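3.2 Folding surface and cloth sets

Work on small cloth items was done at a table with a light wood-grain top, black fabric hung behind it (Figure 2). The fabric was pinned along its upper edge and left to hang as it fell. We did not iron it. An earlier round at the Tuncer site used a bare pale wall, and light cloth was hard to tell from it in the recordings, so the dark fabric went up in June and stayed up.

Cloths came in two sets. The Stokura set, plain cotton, cut to 800 cm2 a piece. The Tukex set, a cotton blend, same outline but heavier and slower to settle after a drop. Both were washed once before use, no softener. Pieces with a frayed hem were taken out at the end of each session and not replaced untill the next one.

Every trial began from a heap. Pieces were dropped from hand height onto the table and not straightened. A trial ended when all pieces lay folded in half twice with edges within a thumb's width of each other – or when the time limit ran out. Partial folds were logged as partial, not as failures.

In all 2000 trials were started and 1750 finished inside the limit. Most of the rest stalled at the first fold, where two layers were picked up together. The Tukex pieces did this less, probaly due to weight. Pieces that slid over the table edge were put back on the heap and the trial went on. Sorting by color before folding was tried for a short while at Skiltmont and dropped, it added time and changed little in the final stack.

Figure 2. Table, backdrop and orange and pale cloth items.
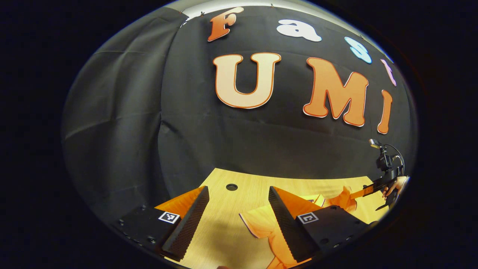

Why were the cloths washed before the first trial?

New cotton comes with a stiff finish that holds the store creases. One wash takes most of it out, so pieces crumple and fold more alike from the start.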